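Apr 27, 2019

Glue test, batch 2. Hide glue from Prieto still too thin at the ratio on the tub, so went up to 100 g in 300 ml water. Soaked overnight, much better tack. Clamped the drawer runners for the Varerstead chest – leave them alone till tomorow pls. 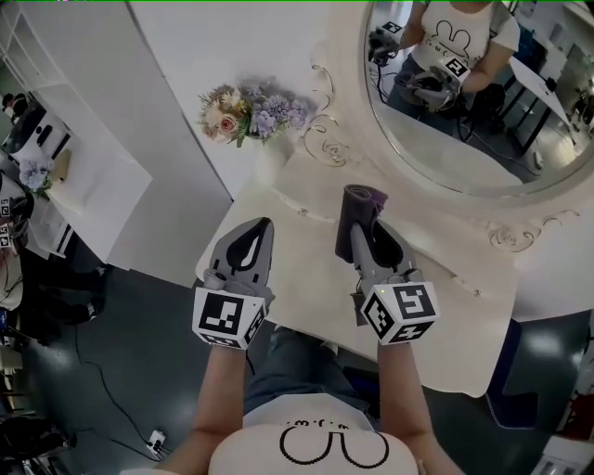
Nazmiye Ekinci
Finishing bench

Cream paint on the vanity table stays. Carved edge gets soft brush only, no solvent near the scrolls. Nicanor wants wax, I say wait.

Need: more burlap, 2 small clamps, hinge screws (brass). Ask Nuria if the Skuvness order went thru.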